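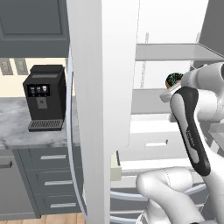 **Figure 5.1** A simulated kitchen. The arm is holding a small round object just below the upper shelf of the refrigerator.

# Chapter 5: Showing the Task

In Chapter 4 we moved an arm by writing down where it should go. We gave it a list of poses, worked out the joint angles for each one, and joined them with smooth paths. That method suits a job where the parts arrive in the same place every time. It becomes slow and awkward in a kitchen, where the shelf may be half full, the door may be only partly open, and the thing to be picked up may have been left anywhere.

A person can do the job without writing anything down. This chapter is about ways of using that ability. The person carries out the task with the robot's own body, the computer records what the arm did, and the recording becomes the material from which a controller is learned. One such recording is called a **demonstration**. The learned controller is called a **policy**, and we leave the learning itself until Chapter 6.

Take the refrigerator in Figure 5.1. The still does not tell us whether the object is on its way in or on its way out. A demonstration would, because it holds the whole movement in order, with the fingers' opening and closing stored beside the joint angles. Keep this difference in mind when you read the exercises. A policy that sees only the current picture has the same trouble we have with the figure, and some of the methods in Chapter 6 exist to deal with it.

## 5.1 Two ways to give a demonstration

### Guiding by hand

In **hand guiding**, also called kinaesthetic teaching, the operator takes hold of the arm and pushes it through the task. The motors carry the weight of the arm and otherwise give way. Most arms designed to work near people have a mode for this, usually switched on by a button near the wrist.

Hand guiding needs no extra equipment, and most beginners can use it within a few minutes. The operator feels it when the arm touches something. The operator also feels when a joint has reached its limit, so the recorded path is always one the arm can follow.

There are two drawbacks. The first is that the operator's own hands and body are in view of any camera that is watching the workspace. A policy learned from those pictures may come to depend on a person being there. One common remedy is to record the joint angles first, then play the path back with everyone standing clear and record the pictures during playback. This doubles the time per demonstration, and it fails if the object does not behave the same way twice.

The second drawback is effort. An arm with seven joints is hard to steer with two hands. People tend to move one joint, stop, and move another, and the recording has the same stops in it.

### Remote control

In **teleoperation** the operator stands or sits apart from the arm and moves it through some other device. The device may be:

- a small copy of the arm, joint for joint, called a **leader**, with the working arm called the **follower**
- a handheld controller whose position in space is tracked
- a six-axis mouse
- a keyboard or a games pad

A leader arm gives the most direct control, since each of its joints drives one joint of the follower. A tracked controller gives only the position and angle of the hand, and software must choose the joint angles (see Section 4.3). The choice can surprise the operator when the elbow swings out towards a cupboard that the hand is nowhere near.

Whichever device is used, the operator has to be able to see. With a real arm the operator may look straight at it or at a screen. We recommend the screen if the policy will later work from cameras alone. An operator who leans over to look behind a refrigerator door is using information that will not be in the recording, and the resulting movement will make little sense to anything that learns from it.

## 5.2 Demonstrations in simulation

Teleoperation works equally well when the follower exists only in a computer. The operator moves the same leader or controller, the simulator works out the contacts and forces, and the result is drawn on the screen. Kitchens are a favourite subject. They contain doors, drawers, handles and shelves, which between them call for most of the movements a household arm would need.

Simulation has practical advantages. A dropped object can be put back with a keystroke. The layout can be changed between one attempt and the next, and the colours of the cabinets and walls can be changed afterwards without recording anything again. The state of every object is known exactly, so a program can decide whether the task was completed.

The cost is in touch and in depth. Few operators get any sense of force from a simulator, and a flat screen makes it hard to judge how far the fingers are from a shelf. New operators often stop short of the object, close the gripper on nothing, and try again. You will do this yourself in Practical 5A. Switching between two camera views helps a good deal. Contact is also only approximate. A simulated object may slide out of a grip that would have held, or stay in one that would not.

## 5.3 What is recorded

A demonstration is a table with one row for each time step. A typical row holds:

| Field | Meaning |
|---|---|
| `time` | seconds from the start of the demonstration |
| `q` | measured joint angles |
| `q_cmd` | commanded joint angles |
| `grip` | gripper opening |
| `images` | one picture from each camera |
| `task` | the instruction given to the operator |

Note that both measured and commanded angles are kept. They differ whenever the arm lags behind or presses against something. If the fingers are pushing an object down on to a shelf, the command may lie slightly below the shelf surface while the measured position stays at it. The gap between the two is what produces the push. A policy trained to reproduce measured angles alone will hover where it ought to press.

Clocks need care. If the pictures arrive late by a tenth of a second and the joint angles do not, each picture will be paired with an arm position that belongs to a later moment. Stamp every reading when it is taken, and line the readings up afterwards.

## 5.4 A worked case: the Peltcombe kitchen set

We shall return several times in this book to one collection of demonstrations, made at the Peltcombe teaching laboratory under Babak Amini. It contains 3,503 demonstrations of household tasks given by remote control. The recording software was Tedesska, and the leader arms were built to the Prukton pattern, drawings for which are in Appendix C.

Operators worked in sessions of 40 minutes. Longer sessions were tried at first and given up after the March trials, when the paths recorded late in a session were found to be noticeably rougher than the early ones.

On review, 189 demonstrations were marked as unsuitable for training and moved to a separate folder. They were not deleted. The reasons given in the review notes fall under a few headings:

1. The task was not finished when recording stopped.
2. The task was finished, but a different object was moved.
3. The operator paused for a long time with the arm still.
4. The instruction did not match what was done.

The fourth heading caused the most argument. An operator asked to put something on the upper shelf and who put it on the lower one has given a perfectly good demonstration of another task. Stępień, who carried out the second review, relabelled such cases where the movement was clean. Amini's first review had simply set them aside. Both practices are defensible, and the published set follows Stępień.

Pauses are harder to judge. A short pause before closing the fingers may be part of doing the job well. A policy that copies a long one can get stuck, for if the arm is still and the picture does not change, the next action it has learned is to stay still. Section 6.4 takes this up.

## 5.5 Before you begin the practical

Work in pairs, with one person operating and the other watching the recording light and writing the log. Change places after every five demonstrations.

Read the instruction aloud before starting. Bring the arm to its home position, start recording, and begin moving at once. Move at a steady pace that you could keep up for the whole session. If you miss a grasp, back off and try again without stopping the recording, and put a note in the log. Recoveries of this kind are useful, and a set with none in it will teach the policy nothing about what to do after a miss.

Vary the starting place of the object on purpose. Left to themselves, most people reset it to the same spot.

### Practical 5A

Load the kitchen layout with the refrigerator door already open. Using the leader arm, move an object from the countertop to the upper shelf. Record five demonstrations from the front camera view only, then five more with both views available. Plot the path of the gripper for each one. Compare the two groups for length of path, total time and number of times the gripper closed without holding anything.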